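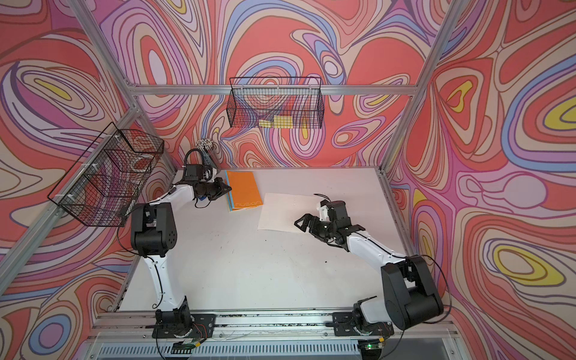
Loose Pages: Sorting Out the Note-Taking Supplies in Our Study Room
A project report by Dalal Zoubi and Karim Atallah

How we got started

Our project began with a complaint. Karim had missed two weeks of class in December with a bad flu, and when he came back he asked to borrow my notes, which I was happy to lend him — except that they were in three different places, and half of one chapter was folded up inside a library book. We laughed about it at the time, but when our teacher asked for project ideas we both thought of it right away. We wanted to find out how people in our year keep their notes on paper, and whether the supplies in the study room at Graton were helping them or getting in their way.

What we did

We talked to 13 classmates, mostly at lunch, and asked each of them to show us the notebook or binder they use the most. We also went through the supply shelf in the study room, which holds over 510 sheets of filler paper in opened and unopened packs, plus a pile of notebooks left over from other years. Then we each spent two weeks writing in the system we don't normally use. I am a notebook person and Karim swears by his ring binder, so this was harder on both of us than it sounds!

Notebooks

A bound notebook is easy to grab and hard to lose. An orange cover, for instance, shows up very well on an off-white table, and Karim admitted that during his notebook weeks he never once had to hunt for his. His trouble was with handouts. Anything the teacher passed out had to be glued in or tucked between the pages, and by the second week the back of the notebook was bulging and things slid out whenever he opened it on the bus.

Loose-leaf paper

With loose-leaf you can put a page anywhere you like, take it out to study, and put it back again (or forget to, in my case). I lost a page of biology on the very first day.
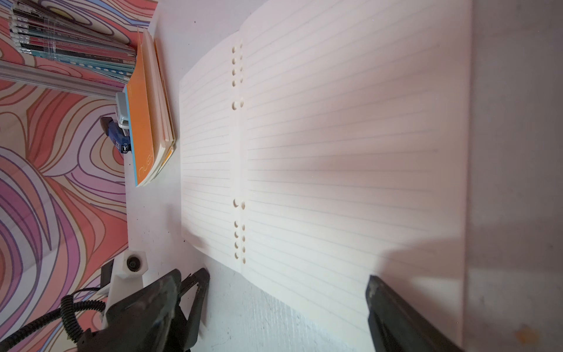
Getting filler paper into a binder was where most of our classmates had something to say, and we heard a lot of grumbling about holes. Paper and rings have to match, and people often grab a pack without checking. Some filler paper has its holes in groups, four near the top and four near the bottom with two single ones in between, so it is worth holding a sheet against your open rings before you take a whole stack back to your desk. The ruling matters too, and I came to like lines that stop a little short of the fold, as my handwriting gets terrible when I try to squeeze words in beside the rings.

We also tried writing on two facing sheets before separating them, with class notes on one side and questions on the other. Karim liked this very much. I kept wanting to use the wider space for drawings and ran out of room for the questions, but I would try it again for history.

What our classmates told us

Of the people we talked to, 11 said they would swap systems for at least one subject if the right supplies were close at hand. Science was the favorite for binders, because of all the worksheets, and languages were the favorite for notebooks. Two people were perfectly happy and asked us to please leave their notes alone, which we did.

Changes to the shelf

We sorted the filler paper by hole pattern and put each kind in its own tray, with one sample sheet taped to the front so that you can test it against your binder. The notebooks went on the lower shelf, standing up with the covers facing out. It took us most of a Saturday, 15/01/2022, and a good deal of that was spent chatting, if we are being fair to the shelf. Our teacher has asked us to look at it again before spring break and see which tray empties first. Karim is betting on the wide-ruled.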